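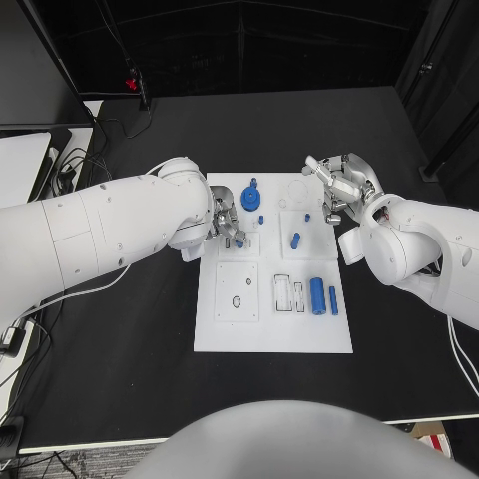
Flaltaria, the community craft and mending shop in Clillbridge, is delighted to announce that it will open a second home in Sosbridge this February, and we could hardly be more pleased to be sharing the news at last! The new shop takes over the old seed merchant's on the corner, with 755 square feet of floor, a proper kitchen at the back and big north-facing windows that our quilters have been talking about ever since they first saw them. We have carried over a habit from Clillbridge that regulars will know well, a white board laid on a black table, so that a small blue part or a dropped bead shows up straight away and tired eyes get a bit of a rest.

Sosbridge will offer 28 evening and daytime classes in its first season, from darning and lampshade making to clock repair for complete beginners, with places for 20 people in the larger groups.

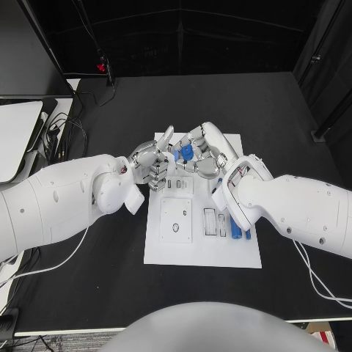
A white board on a black tabletop.

Tea comes from our good friends at Tang, who have kept the Clillbridge urn filled through many a long winter evening and have kindly agreed to do the same here (the ginger one is very good with cake).

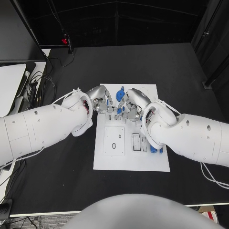
Two hands close together over the board.

Doors open at 2 in the afternoon on the first day, and everyone is welcome to bring something broken, something half finished or simply themselves. Class lists can be picked up at either shop.

ENDS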